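Nanddale Household Handling Study
Progress report to the program office, second reporting period
Prepared by Hjalti Steinarsdóttir, method lead
8 September 2019

1. Where we stand

The short version is that the recording side is going well and the claim we were funded to test is in worse shape than our last report made it sound. In that report we wrote that demonstrations made with hand-held grippers "transfer directly" to the Favach arm. I would like to withdraw the word directly. They transfer sometimes, for some fabrics, and we can't yet say in advance which.

The period's target was 501 usable demonstrations of cloth handling on soft surfaces. We have met it. I don't put much weight on that. The target was set before we had a firm rule for what makes a demonstration usable, and the rule we used for most of the period was that the file opened and both grippers were in it at some point.

2. Recording

All bed work is done with a pair of hand-held grippers, each with its own camera, plus a head view. The rooms are ordinary lived-in rooms and we have kept them that way. The Amoah group argued at the spring review for a bare bed and a plain backdrop. We tried that in the first period and the trained policy fell apart as soon as a pillow was moved, so I see no case for going back.
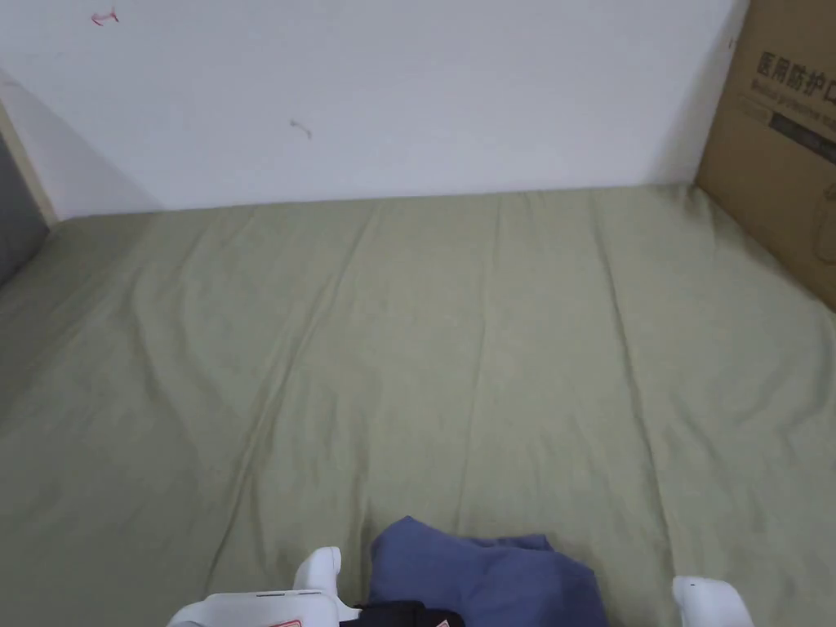

The head view was added to the plan late, and I was against it on grounds of cost. It has been worth the money for checking and sorting recordings. Whether it helps training is a separate matter. Plurkar, who supply our alignment software, believe that it does. Their comparison used one garment and one bed, and the gap between the two conditions was smaller than the gap between two of our own repeat runs. I would not repeat their figure in any public document.

Time alignment between the three cameras remains the weak point. When the streams drift apart, the policy learns to close the fingers early. On a folded towel this does little harm. On a loose garment it means the fingers shut on air.

3. The grasping result

The main finding so far concerns the first grasp. With crumpled cloth on a fitted sheet, the arm picks up the cloth in 40 percent of attempts on garments it has not met before. On garments in the training set the rate is much better, and that is the rate that appeared in our last report without a label saying so. It should have been labeled.

Most failures are of one kind. The arm takes hold of cloth and sheet together, lifts both, and then stalls. People avoid this without thinking, by rolling the fingers slightly as they close. Our grippers record the roll, but the current model smooths it out as noise.
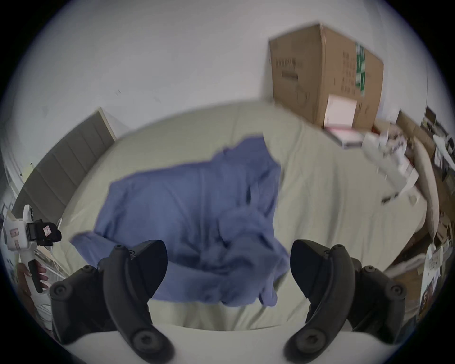
Figure 1. Two-gripper recording on the bed with a blue cloth, view from one gripper's camera. The second gripper is at far left.

A second difficulty is that the bedding is never quite flat. The model reads a raised fold in the cover as the edge of a garment, and color alone does not rescue it. We tested this by swapping in cloth close in shade to the bedding and cloth that stood out clearly. The strong contrast helped less than I had expected. I suspect the wide lenses: toward the rim a straight fold and a curved hem look much the same. Correcting the lens before training is the obvious fix, and two people on the team are sure it will work. We have been sure of fixes before – the glove markers, for one – and I would like to see a result first.

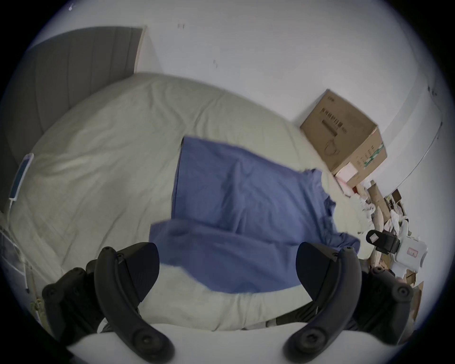 Figure 2. Blue cloth on a raised, wrinkled cover, with both arms of the gripper in view. Note the strong curve toward the rim.

4. What we can't claim

We can't claim that more demonstrations will close the gap. Going from half the set to the full set moved the unseen-garment rate by less than the spread between runs. It may be that variety matters more than volume, which is what everyone in this field says when volume stops helping. We have no clean test of it yet.

We also can't claim anything about speed. The Favach arm was run slowly throughout for safety, and the comparison with a person's pace in the original proposal was never a fair one.

5. Plan to the end of October

Nine garments will be held back from all training and used only for testing. They will be chosen before any new recording starts, and the list will be sent to the program office so that it can't shift later.

The lens correction will be run on the existing set, with no new data added at the same time.

The roll signal will be kept in full for one training run. If the sheet-and-cloth failure does not drop, we will say so and stop working on it.

Alignment will be checked at the start and end of each recording, and files that drift will be thrown out. I expect this to take us back under the target count, and I ask that the count not be used as the measure for the next payment.

6. Budget

Spending is on plan except for gripper repairs. Finger screws work loose and the finger pads wear faster than the maker's sheet suggests. I have moved money from travel to cover it. No extra funds are requested for this period.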